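Zemcombe Opens Its Tidy Table Room to Everyone, With Bowls, Blocks and No Booking Fee

ZEMCOMBE, April 15, 2021 - I've been wanting to write this one since February, so forgive me if I sound a bit giddy. Our Tidy Table room is open to the public at last, and you don't need to be a member, a parent or a tidy person to come in and use it. (I'm only one of those three, and I'll let you guess which.)

If you've never heard of us, Zemcombe is a small home goods shop with a workroom in the back. We sell bowls, trays, baskets and soft building blocks, and for a long time people kept asking us the same thing at the register: okay, but how do I get all this stuff put away at the end of the day? So we started setting out a bowl and a few blocks on a table and letting people have a go. That turned into an afternoon session, then a regular one, and now it has its own room with 20 places and a coat rack that I put up myself and am very proud of.

The idea is simple. You get a table, a bowl and some blocks, and you practice clearing up in a way that suits you. Some folks like to sort by color first. Some sweep everything in with one arm and call it done, and I have a lot of respect for that! We talk about where a bowl should live so it gets used, how deep it needs to be, and why a lid is usually a mistake if there are kids in the house.

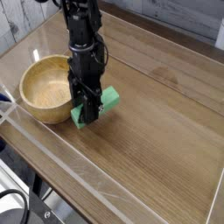

I do have strong feelings about bowls, I'll admit. The Berska is our favorite for this and it's the one we're launching alongside the room. It's round, it's wood, and it's deep enough that soft blocks stay put when you carry it across the house. It sells for $29 on its own. The blocks come from our Boltex line, which we picked after trying far too many kinds on my own living room floor, and they're kind to bare feet at midnight, which matters more to me than anything on the label.

We're also starting a swap shelf. Bring in a bowl or basket you've stopped using and take home one that fits your place better. My own contribution is a salad bowl that has never once held a salad.

The room is in the Granström building, through the shop and past the wrapping counter. Sessions run an hour and they're free, though a full set with the bowl, the blocks and a tray is $109 if you fall for it while you're here. Kids are welcome with a grown-up. Please leave food and drinks on the shelf by the door, as the tables get a lot of use and I'd like to keep them nice.

Want to visit for a story, or just to poke around before a session starts? Stop by the register and ask for the workroom, or call the shop at extension 2964. If I don't pick up, leave a message and I'll call you back once the blocks are put away.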